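Collesik Office Furniture Open Day, Mullik
Posted 08/03/2019

I should say up front that I went for the sausage sizzle. My sister-in-law's workplace was after new filing and had been sent two passes to the Collesik open day at Mullik, and she had a dental appointment, so I ended up with both passes and the car.

Mullik is the kind of industrial estate where every street is named after a tree and there isn't a tree. The Collesik factory is at the far end of Tierney Road, past the tile wholesaler and a gym. Parking was on the grass. A man in a hi-vis vest waved me into a spot with tremendous seriousness, then waved me out of it again and into the one beside it.

Sign-in took a while. You got a sticker, a pair of safety glasses and a tote bag holding a pen, a catalogue and a second, smaller catalogue listing the changes to the first one. The tour groups were capped at 18 and ours left late, owing to a discussion about thongs (the footwear) and whether they counted as enclosed if you wore socks with them. They didn't.

We began in the sheet metal shop, where flat steel goes in one side and comes out folded. I could have watched the press brake all morning. It comes down, it goes up, and there's the side of a cupboard. Our guide had to raise her voice over it and most of her history of the company was lost to me, apart from the bit about the flood and the bit about the second flood.

Next was the paint line. Everything hangs off hooks on an overhead chain and goes through the booth at the pace of a school fete train. The colour range has grown, we were told, in response to demand. When I started in offices you could have grey, or you could have the other grey, which was called Stone. Now there's a whole page of pastels with names like Lagoon and First Light, and people apparently ring up to argue about them.

The showroom is upstairs, and it's where they slow you down, there being order forms. The main attraction was the Nulline range of drawer units on castors, which can be wheeled to wherever you'll be sitting this week. I've worked in an open-plan office and I know where they get wheeled. They get wheeled to the person who complains least.

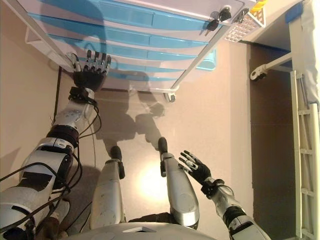

Pale blue drawers, white cabinet, keys still in the locks.

I tried a lot of drawers. Everyone did. There's no dignified way to test a drawer, you just open it and shut it and nod. A couple beside me were going through the lot with real concentration, him opening, her shutting, and at the end they wrote something down and wouldn't let me see.

A long chat followed about keys. Each lock has a number, and if you lose the key you quote the number and they post you another. The drawer I asked about was 1087. The guide said the commonest call they get is from people who have locked the spare key in the drawer for safekeeping, and the busiest time for it is December, when everyone tidies up before the break. I laughed a bit too loudly for someone who has done precisely that.

Prices were on request. I requested one and was given a form on which to request it.

Lunch was back downstairs by the loading dock. The sausages were good and the onions were better, and they'd put on a veggie option that sold out before the vegetarians got there. Coffee came from an urn and tasted of urn. The raffle was for an ergonomic chair, drawn at noon, and it went to a bloke who'd come on his motorbike.

If you're going next year, allow a good two hours, wear proper shoes and eat before the showroom. The drive home took me 60 minutes thanks to roadworks near the roundabout. I've passed both catalogues on to my sister-in-law, who says they're going with shelves.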